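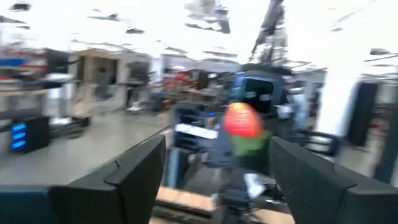
Stop Throwing Away the Blurry Frames

Most groups that train robot arms from wrist camera video clean the data first. A script scores every frame for sharpness, and anything under a set value goes in the trash. We did this at Iltgate for a long time. I now think it was a mistake, and I think the habit should end.

Consider when a wrist camera blurs. It blurs when the hand moves fast, and the hand moves fast on the way to an object and on the way from it. A sharpness filter therefore cuts the same part of every task. What is left is a robot that has seen plenty of slow, careful hovering and very little travel. We then act surprised when it hesitates halfway across the table.

Padmavathi Fernandes tested this on our Plarnance set, which holds 1017 pick-and-place episodes with small toy objects. She trained 2 policies with the same settings. One got the filtered video and the other got everything. Over 200 trials each, the unfiltered policy finished nearly as many picks as the filtered one when the arm was run slowly, and clearly more when it was run at full speed. The filtered policy tended to stop short and start again.

Rajeshwari Kulkarni at Wilcombe disagrees with me. Her view is that a smeared red shape between two dark fingers teaches the network to accept any red smear as the target, and that a busy room full of colored things will punish it. I take that seriously. Our trials were all run in one room, and the test should be repeated somewhere else before anyone leans on it. But her worry is an argument for more varied rooms. Dropping frames does nothing to fix it.

There are frames worth removing. A lens cap left on, a dropped connection, a clock that has slipped out of step with the joint readings: take those out. Motion blur belongs in a different group. The robot will meet it every time it works at a useful speed.

If a paper does filter for sharpness, it should say what share of frames was lost and from which part of the motion. Ours from last August did not.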